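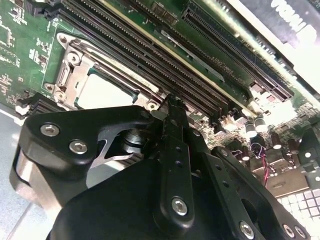 August, notebook of Asuka Matsuda
Galtport tide records, checksum and time base work

Started 8:40. Aim for the day was to finish the checksum pass on the old gauge files and decide what to do about the clock problem in the Clevorbridge series. Got through the first, not the second.

Checksum pass finished overnight. 1361 daily files in the Galtport set, 235 with a mismatch against the index. Last time I saw a number like that I blamed the drive, so this time I looked at the files before saying anything to Rommel. Nearly all the mismatches have the same cause: line endings were changed when somebody opened the files in a spreadsheet and saved them again. The readings are the same once the line endings are put back. Wrote a small script for that and put it in the tools folder with a readme.

That leaves 2 files that are really different. Both have the last block of readings missing. Chiyo thinks she has paper charts for that stretch in the flat drawers and will look tomorrow. If the charts are there we can digitize by hand. If they aren't, the gap stays a gap and gets flagged. No interpolation in the master copy, as agreed.

Note on flags: Kirkura writes missing values as a blank and Ķēniņš writes them as -99. The converter handles the blank but passes -99 through as a water level, which is why the monthly means looked so bad in the draft plot. Fixed in the converter. Reran the means and the plot now looks like a tide plot. Old draft should be thrown away – Akihiko, if you printed it, please recycle it.

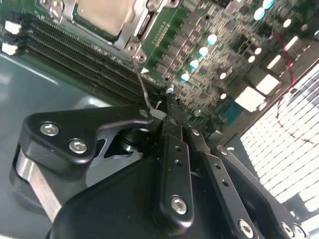

Clevorbridge clock. The logger there was set to record every fifteen minutes, so a full day should have 96 readings. Most days do. The trouble is that the time of high water slides against the prediction by a little more each week, then jumps back. The jumps line up with the site visits in Toshiko's field log, so the simple reading is that the logger clock ran slow and whoever visited reset it. A day's count can still be right with a slow clock, so the count check doesn't catch it.

Tried a straight-line correction between visits. Works well for the spring months. In the colder part of the record it overcorrects at the start of each interval and undercorrects at the end, so the drift wasn't steady there. Temperature is the obvious suspect but we have no air temperature from inside the hut. Asked Toshiko if the harbor office kept any. She said they had a thermometer by the door for years and someone wrote it down some of the time.

Options as I see them:
Leave the raw times alone and publish the visit list with the data.
Apply the straight-line correction everywhere and quote a larger timing error for winter.
Fit the drift against the predicted tide. I don't like this one. Anyone using the data to check a prediction would be checking it against itself.

Rommel prefers the second. I lean toward doing both the first and the second, with raw and corrected times in separate columns. It makes the files bigger but they are small files. Will write it up for the group to look at.

Datum: still no reply about the benchmark survey. The levels from before the pier was rebuilt stay relative to the old staff zero until we hear. Put a note at the top of each affected file, since people will join the two parts together if we don't stop them.

Small things:
Backup copy made after the line ending fix. Second copy is on Chiyo's shelf.
Column header said "hieght" in all the Kirkura exports. Corrected on our side only.
Index rebuilt, old one kept with the suffix _before.

Next: paper charts with Chiyo, then the winter drift again if the thermometer readings turn up. Stopped 5:15.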